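Speaker notes: "The Stop That Didn't Stop"
Afternoon session, Milovan Dimitriou

(Wait for people to find seats. Thank Tullio for the introduction, whatever he says.)

Good afternoon, everybody, and thank you for coming back after lunch, I know how that goes. I want to tell you about a fault we had on the Dodgate bench in February. No one was hurt, and I'd like to say that early so you can relax and enjoy the story.

The job is as plain as they come. Two arms, a white tray, some rolls of colored tape, and the rolls go in the tray. Kastriot calls it the kindergarten job and he says it with love. We picked it so that when something goes wrong you can see it from across the room.
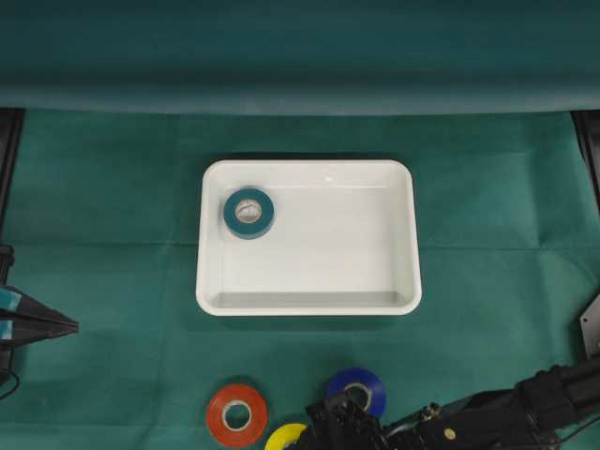
Now, we had 2,614 picks in the log before the Sunday I want to talk about, and I think that number made us a bit comfortable. (Slow down here.) Ivan Semeniuk was on the bench and a roll slipped in the jaws. He did what we had all been taught to do, he pressed pause on the screen. The screen said PAUSED in nice big letters. The right arm carried on to its next position, opened, and came back for another roll.

Ivan, bless him, hit the red button on the wall and that did stop it. Then he sat down for a minute, and then he called me.

(Drink of water. Ask for a show of hands: who here uses the screen pause before reaching in? Give them time, people are shy about this one.)

So what was it? Our pause told the planner to stop making new moves. Any move already handed to the arm stayed in the queue, and the queue could be 6 moves deep. On most days it was nearly empty and the arm seemed to stop right away. After a slip, the retry routine filled it up. You can see the trouble: the very time you'd want to put your hand in was the time it was most likely to keep going.

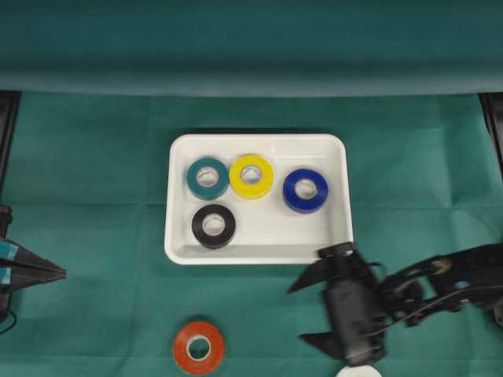
Tape sorting on the Dodgate bench, right arm in motion.

We went back through the logs and found 89 pauses where the arm had finished at least one more move. Eighty-nine! And we had put every one of them down to "a little lag." I wrote that phrase in the notebook myself, so I'm not pointing at anyone.

What we changed: pause now clears the queue and holds both arms, and the screen won't say PAUSED until the arms report that they're still. Hands go in only after the red button, which now sits on the table edge where you can reach it. Shahzad Bangash wrote a test that pauses in the middle of a retry, and it runs every morning before the bench opens.

(If short on time, skip to questions. If someone asks about the left arm: same queue, same fix. Shahzad has the test script and is happy to share it, he's in the second row.)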